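Re: [fliltow-campers] shoulder season at the lake loop - worth it?

On the list, a member wrote:
> We're thinking of bringing the trailer up to Fliltow in April before
> the crowds. Are the water spigots on yet that early? And is the
> upper loop any quieter than the lake loop? We have a 26 footer and
> I am not great at backing up.

Hi all,

We just got home from there so I'll jump in while it's fresh. Short answer is yes, go! We had site 30 on the upper loop for most of a week and there were maybe three other rigs up there the whole time, plus one very small tent whose owners I admired from inside my sleeping bag.

Water: the spigots on the lake loop were on, the upper loop ones were still bagged. So we filled our jugs down by the boat launch and hauled them back up the hill, and I would bring a wagon next time. The dump station was open. The showers were open too, but only the building by the gate, and you want to get there before 8 in the morning when the hot water is still feeling generous.

Backing up: ask for an even number on the upper loop. Those are on the outside of the curve and you get a nice wide swing. The odd ones have a ditch on the driver's side (guess how I know). With a 26 footer I'd skip site 2 completely, there's a big pine right where your back corner wants to be.

The road in from Zikow is graveled now but it washboards badly after the second cattle guard. We took it at a crawl and still found the silverware drawer on the floor. The other way around, on route 534, adds a half hour and is paved the whole way - that's how we came home.

Nights got down below freezing twice. We ran the little Fakex heater off the hookup and were fine, but our hose froze solid, so unhook it before bed. Oh, and the trail to Fikre Falls is open as far as the footbridge. Past that it was still snow, the kind you sink into up to your knee.

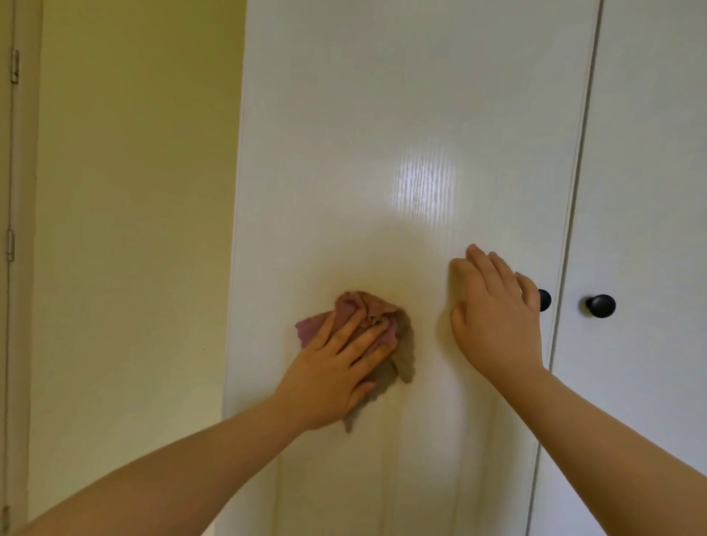
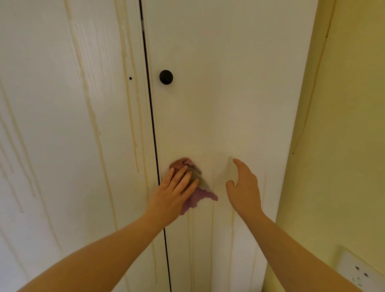 2 min read

Happy to answer anything else, and if you do end up going, tell me whether they ever fixed the latch on the bear box at 30. I wedged it with a stick.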